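Ondier Abella monitor arm: a lot of money for an inch and a half of desk
By Shiela Macaraeg
Sep 20, 2019

I should say at the start that I don't much like monitor arms. I have had two. The first sagged through the day so that by teatime I was reading my email with my chin on my chest, and the second held up fine but took a bite out of the back of the desk that I still cover with a pot plant. When people tell me an arm has changed the way they work, I assume they have also just bought a new chair.

So the Ondier Abella had some ground to make up before it was out of the box. It costs £251, which is more than I paid for the screen I was going to hang on it. The product page has 1,943 reviews, nearly all of them glowing and a surprising number written on the day of delivery. I would like to hear from those people again in October, when the novelty has gone and the joints have had a few weeks of being shoved about.

What you are paying for, says Ondier, is movement. The Abella is a single arm with a gas spring in the upper half and it will lift, drop, swing and turn the screen to portrait. The claim on the front of the box is "floats at a touch". On the side of the box, in smaller letters, it says the tension must be set for the weight of your screen, using the key supplied. Keep hold of that key. It lives in a slot under the arm that does not grip it, and mine has been on the floor twice already.

I bought it from Trirnside, who were quick and packed it properly, and who also tried to sell me a "desk health check" at the till. I said no.

Putting it together

The booklet is all drawings and no words. I don't object to that in principle, but the drawings for the base are very small, and step 7 shows a left-handed base being fitted to what is plainly a right-handed desk. I did it the way the picture showed, found the arm pointing at the wall, and took it all off again. That cost me most of an evening. If you read one line of this review, let it be this one: decide which side of the desk the arm will sit on first, ignore the booklet, and lay the parts out in the order you will need them.

There are two ways to fix the base. One is a clamp that goes over the back edge, and the other is a bolt through a hole in the desk, if you have one or are brave enough to drill one. I used the clamp. It needs more room behind the desk than the box admits. If yours is pushed up against a wall you will have to pull it out, fit the arm, and then accept that it is never going all the way back. In my small room that meant losing the inch and a half I had hoped to gain. 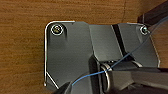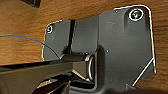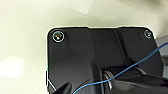 The plates close up: on wood in the first two, against a pale surface in the third.

The clamp itself does its job. I did it up by hand, then another half turn with the key, and there has been no creeping. The pad underneath is thin, though, and I have put a square of old bicycle inner tube between it and the desk top. Ondier would probably say I don't need to. The dent from my last arm says otherwise.

Getting the screen on is a two-person job, whatever the drawings suggest. They show one calm figure holding a monitor in one hand and a screwdriver in the other. My sister held mine while I did the screws up, and she had views about the length of time it took.

Does it float?

Sort of. Once I had the tension right, and that took me four goes over two days, the arm moved up and down nicely and stayed where I left it. Side to side is another matter. The lower joint is stiff when new, so a gentle push swings the upper half and leaves the lower half behind, and you end up steering the screen around a corner like a wardrobe on a landing. It has loosened a bit. I would not call it a touch.

Typing makes the screen tremble. It is slight, and I stopped noticing it after a while, but I hit the keys hard and my desk is no rock. On a heavier desk you may not see it at all. With the arm stretched right out it gets worse, and with the arm folded in it nearly goes away, so of course I now keep it folded in — and then I do wonder why I paid for an arm that reaches.

The portrait turn works, with a proper stop at each end so you can't wind the cables round. I used it to read a long contract and then turned it back. I can't see myself doing that more than twice a year, but people who write code or lay out pages might care a great deal.

Cables run through clips under the arm. The clips are mean. A thick power lead will go in but won't stay, and if you have a display cable and a USB lead as well you will be reaching for tape. For this money I expected a channel with a lid on it.

The Rilitz question

The obvious thing to hold it up against is the Rilitz, which sells for £59 and is the arm most people I know end up with. A friend lent me hers for a week. It is uglier, it has no gas spring, and changing the height means loosening a collar, moving the whole arm up the pole and doing the collar up again with your teeth gritted. As a daily exercise I would hate it.

But I don't change the height daily. I changed it once, when I set it up, and then I left it alone, and I suspect that is what nearly everybody does. The Rilitz trembled no more than the Abella when I typed. It took up less room behind the desk. Its cable clips are better, too, and I don't know how Ondier lets that happen.

Where the Abella does win is with shared desks. If one of you is tall and one of you isn't, or if you stand for part of the day, being able to lift the screen with one hand is a real comfort and you will use it. My sister, who works at my desk when hers is under a heap of washing, moved it without asking how. Nobody has ever moved a Rilitz without asking how.

Odds and ends

The finish marks easily. I have a shiny patch on the upper arm where I push it, after only a few weeks.

The gas spring makes a faint sigh on the way down. I quite like it.

The guarantee is long on paper, but it leaves out "wear to moving joints", and I would have thought moving joints were more or less the whole product. I wrote to Ondier to ask what that meant and got back a friendly email with a link to the page I had quoted to them.

Spare clamps and pads can be bought on their own, and the prices aren't silly. Credit where it's due.

Should you buy it?

If you share a desk or stand at it, perhaps, and wait for a sale. If you want your screen off the desk and at the right height and have no plans to touch it again, get the Rilitz, or put the monitor on a couple of fat books and see if that sorts your neck out first. I did that for years. The books were free, and they didn't wobble.

I am keeping the Abella, mostly because I can't face taking it off again.

Good: smooth up and down, firm clamp, spare parts on sale
Bad: price, booklet, cable clips, room needed behind the desk
Score: three out of five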